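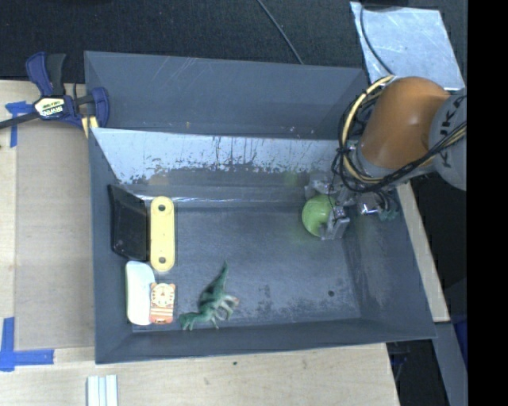 Ilemero bin notes

Hi! These are my notes on Ilemero, a set of 1,285 short records of everyday things being picked out of a plain gray bin and put back in. I'm Kojo Adjei, I chose most of the objects (and bought far too many of them), and Mawuli Laryea wrote the labels. If you just want the files, skip to the layout part.

What's in it

Small stuff, mostly. Balls, cups, sponges, bath toys, a few kitchen bits, plus a couple of oddballs from my own junk drawer that I'd quite like back someday. There are 200 objects on the master list. I went for things you'd find around a house, in plain strong colors where I could get them, and I tried to keep a spread of shapes so it didn't turn into a ball collection. It still leans a bit toward balls. Sorry, I like balls!

The bin

One bin all the way through, sloping sides, open top. It's scuffed on the floor and blotchy toward the back, and we left it that way. Please don't treat the marks as objects. Mawuli had a small dark spot labeled as a "button" for most of an afternoon before I caught it, and version 2 fixes that.

The walls matter more than I expected. Round things roll down and settle wherever they please, and anything flat that lands against a side is a pain to get hold of. Each record has a field called "against_wall" (yes, no or unsure). Use unsure freely if you add your own, we did.

Layout

records/ has one folder per pick
objects.csv is the master list, with name, color, rough shape and whether it squashes
notes.txt is Mawuli's running commentary, typos included
plilby/ holds the odd extra set, 40 records with soft things only (socks, dishcloths, a stuffed duck)

Names in objects.csv are short and boring on purpose. "green ball" is a green ball. If two things would share a name, the second one gets a letter stuck on the end.

Known problems

Shiny surfaces throw off the color column, so check it by eye before you rely on it. The sponges changed shape over time and we only measured them once, in July. And a few cups are listed as "bowl" because Mawuli and I never did agree on where a cup stops being a bowl.

Using it

Help yourself for anything non-commercial, and mention Ilemero somewhere if you publish. Fixes are very welcome, especially to the labels. Send the record number and what you think it should say, and one of us will take a look.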